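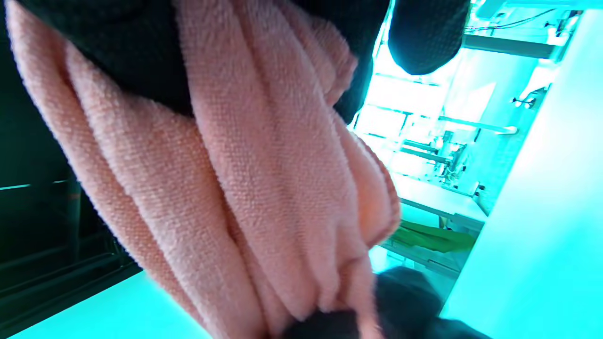

By Shayne Ellery, Pernow Product Desk

The Pernow Nusby feeds towels to a folder at up to 130 pieces an hour. An operator still picks up each terry towel, gathers it by hand and separates it from other items. Nusby takes over at the clamp. 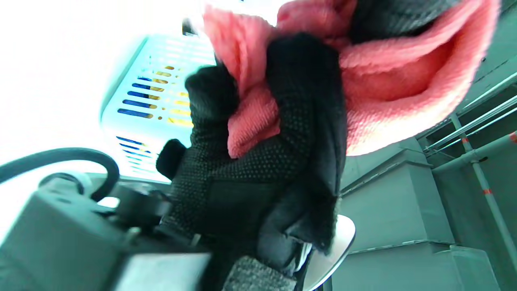
At Haso, two sorters moved from folding to inspection and repair. Training took 3 shifts. Dotted grip gloves are fine at the loading side. Footprint is 68 inches wide. Allow about 4 weeks for delivery. Nistor control panel sold separately.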